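Collecting Demonstrations for Vustlow: Frequently Asked Questions

What am I signing up for?
A shift of putting things in bins. You steer the arm, the arm does the task, and Vustlow learns from the recording. Our current target is 343 usable episodes, and we have 91.

Which task comes first?
Screwdriver into the yellow bin. Place both on the marble-patterned surface, start recording, and go at the pace of someone who isn't being paid by the episode (you aren't).

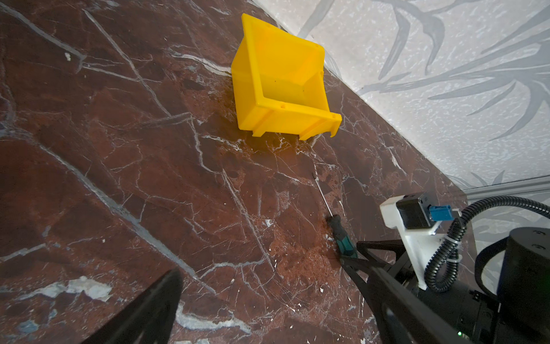
Can I put the bin in the same spot every time?
Please don't. The August batch had 200 episodes with the bin in one place, and the model learned that place beautifully. Move it, turn it, push it toward the wall — then leave it alone until the episode is over.

What if I fumble the grasp?
Keep going. A miss followed by a recovery is worth having. A miss followed by two minutes of hovering while you think about lunch is not, so mark that one as a discard.

Do I have to clear every speck off the surface?
No. Crumbs and chips can stay. Loose screws and anything the fingers might close on should go.

What should the bin look like at the start?
Empty, with its open top in the wrist camera's view and enough clear surface between the fingers and the bin for a proper approach. It doesn't need to be centered.

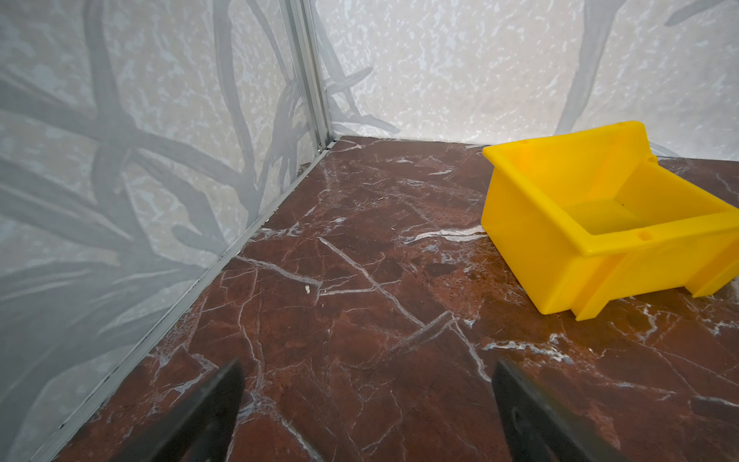 Kurniawati Pangaribuan commented that she would rather see 2 new bin positions per shift than another long run of perfect grasps, and asked that everyone write the position changes in the log.

Where is the log?
In the Postum folder, under Cabello. The one called "log final" is the old one.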